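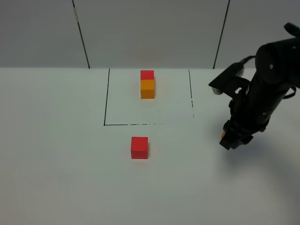 Mitali Saha asked me before the session why a student team would spend a whole term on stacking blocks, when you can buy an arm that does it out of the box. I'd like to start with that, and then I'll go through what we did at Driltbridge in the order we did it.

Short answer to Mitali: the stacking is the homework. The course is about everything you have to get right before a stack stays up. Camera placement, lighting, how you write down a trial, when you stop a run. You can teach all of that with a few colored cubes and a table.

(Pause. Check that the people at the back can hear.)

Background, keep it short. The class is called Flokton. It's an elective for second-year students and it starts over every April. Most of them have written some Python. Very few have touched an arm before. They work in pairs, and each pair gets bench time plus a shared folder for their logs. Rokeya Begum runs the bench sessions and I do the lectures and the grading, so if you have a question about bolts, save it for her.

The task. A pair has to get the arm to put one cube on top of another inside the marked area. Red on orange is the first one we assign. After that they can pick their own order of colors, and the stronger pairs go for three high. Cubes may start outside the outline. The finished stack has to be inside it.

Rules we give them on day one:
Hands off the table once a run has started.
One person drives, the other writes.
If a cube leaves the table, the run is over and it gets logged as a failure.
You don't move a light or a camera in the middle of a set.
Every run gets a line in the log, including the bad ones.

The last rule is the one they break. Students leave out the bad runs, and I don't think they mean to cheat. They see a run go wrong in the first few seconds, they reset, and in their heads it never happened. Then the success rate in the report looks great and the model they train does badly. We now take off points for gaps in the run numbers. That fixed most of it.

(Next section. If we're running late, skip the part on naming files.)

Two views. Each pair records from a fixed camera that looks at the workspace and from a small one on the wrist. They're asked to watch both before they write anything about a run. In the first week they only watch the fixed one. It's easier to look at, and it makes sense to a person. You see the table, the outline, the arm coming in from the side.

The wrist view takes longer to get used to. You look at the cubes from above, with a finger in each bottom corner, and what you get is mostly gray table.
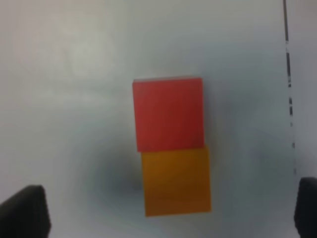

Height is hard to judge from up there. A red square touching an orange square could be a stack, or it could be two cubes pushed up against each other on the table. I ask the class to vote on a few wrist stills with the fixed view covered, and then I uncover it. The votes are usually split. It's a good exercise and it costs nothing to run.

Shadows are the other thing. The gripper puts a soft gray patch on the table, and it moves when the arm moves. One pair wrote a color threshold that worked fine until the arm came in over the cubes. Then the orange went darker and their code lost it. They spent two sessions on the code before they looked at the light. I let them, and I would do that again.

File naming. Pair name, run number, view. No spaces. I don't care what else is in there.

What we collected. Over the term the class logged 2242 runs. The target was 1000, so we were well over. Every pair had to hand in 200 of its own, with notes, to pass. Some of the notes are one word long. I read them all anyway and we will ask for a full sentence next time.

Grading. Half is the log and half is the written report. We don't grade the success rate itself. A pair with a poor arm policy and a clear account of why it's poor can get full marks. There was some grumbling over this from the pairs whose policy worked well.

The shared code library is called Mivis. It was written by last year's students and it shows in places, but it reads both cameras and writes the log line for you, so I tell people to use it. The install guide is out of date. Follow the one in the Barua folder, which Rokeya rewrote.

Changes for the next round:
Fewer pairs per bench. The waiting was the main complaint.
The wrist view goes first in week one, before they see the fixed view.
A short lesson on lights ahead of any color work.
The outline on the table gets checked before each session and redone if it has faded.
Three-high stacks stay optional.

(Leave the list up during questions.)

If someone asks about cost, the arm is the big item and the rest is small. If someone asks for the logs, they can have them, minus the student names. Send requests to Rokeya with "Flokton logs" in the subject line. She needs to know which views you want, as the two sets are stored separately.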